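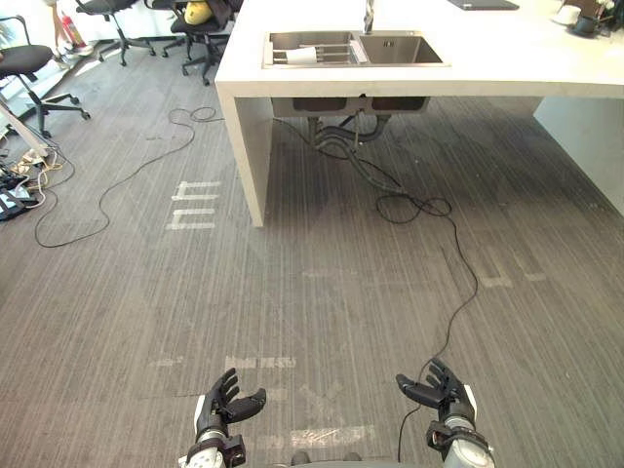

Re: Vusstead kitchen refit, colour of the benchtop

On 30th December Pieter Pillay wrote:
> Oosthuizen quoted $2464 and says pale stone
> never stains. I reckon we sign now.

Never? I'd like that in writing, Pieter. My sister was told the same in Isden and had a tea ring inside 20 days.

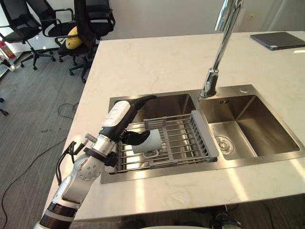 The quote also leaves out sealing, and a 5 year warranty that excludes "household acids" excludes lemons. Has anyone had a second price? Stileretti took 2 weeks to answer me, but they did answer. I'm not voting for this one yet.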